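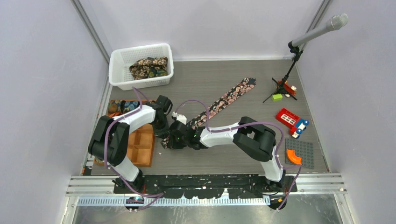 Figure 3. Both arms at the patterned strip of fabric, grippers close together at the middle of the table.

4. Comparing two grippers on soft items

By now your Cludik arms are bolted down and homed, and I expect you'd like to pick something up! Soft things are a lovely place to start, because cloth forgives a clumsy approach and still shows you plainly which gripper is doing the better job. Máté Kiss and I wrote this section together, and we go back to it ourselves whenever a new pair of fingers comes in.

You can leave other items on the table while you do this (a basket, a divided tray, a toy or two), as long as the middle stays clear enough for both grippers to come together.

1. Check that the cables running along the outside of each arm have slack at the elbow. Move each joint slowly by hand through its range and watch for any pulling.

2. Lay a long, narrow piece of fabric across the center of the table, at a diagonal. A necktie is just right. Let one end lie flat toward the back wall.

3. In the Grodow panel, open Pair Test and set the closing force to 25 percent for both sides. Set the hold time to 3000 milliseconds.

4. Bring the left gripper in first, then the right, and stop when they are close together but not touching.

CAUTION: Keep your hands behind the front rail whenever the arms are powered. The stop button cuts both arms at once, so let them settle before you reach in.

5. Press Close, wait out the hold, and raise both arms together. Write down whether the cloth slid, bunched up or stayed put.

6. Repeat with the same fabric until you have 25 tries for the pair, then swap the left and right fingers and do the whole set over. It's a long afternoon, I know, but a small difference in mounting can look an awful lot like a difference in grippers.

Note: If the panel shows code 680, one wrist has lost its zero. Park that arm, home it again from section 3, and carry on with your count where you left off.

Save the log under the gripper's name before you close the panel.

Dorottya Dudás, Venville bench guide, revised 8/6/18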